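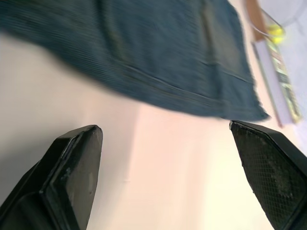 Junpei Hirano

Mar 17, 2026

I spent a morning at Broltik's data collection site in Dundach, where they record examples for a system that is learning to handle cloth. The site opened in October and takes visitors by arrangement.

The operators work standing up. Each one moves a pair of hand controls, and the arm on the table follows. A small camera at the wrist records the whole thing along with the joint positions and the opening of the gripper. One attempt is one episode. The target for a station is 200 episodes a day, and most of them last 20 seconds or so less than I had expected from the paperwork.

Cloth is the hard part of the program. A box has corners in the same place every time. A piece of heavy ribbed fabric with a frayed edge doesn't, and when it moves it smears into streaks on the wrist camera. I asked whether blurred pictures get thrown out. They are kept, as the system will get blur when it runs by itself too.

Other things stay on the table during cloth work -- a clear plastic container, something flat like a book or a thin box. The lead, from a partner firm called Leko, wants the background to vary between sessions.

Failed grasps are kept as well, but tagged. The tagging is done in the next room on software called Furukawa, one person per screen. They had 320 episodes waiting when I came in.

I got to try the controls. The fingers close later than your hand expects, and I missed the edge of the cloth twice before getting hold of it. My attempts were deleted.

The next goal is 1,000 clean episodes of flattening a garment from a heap. Visits last two hours. Wear flat shoes, and ask for the morning slot if you want to see the tagging room in use.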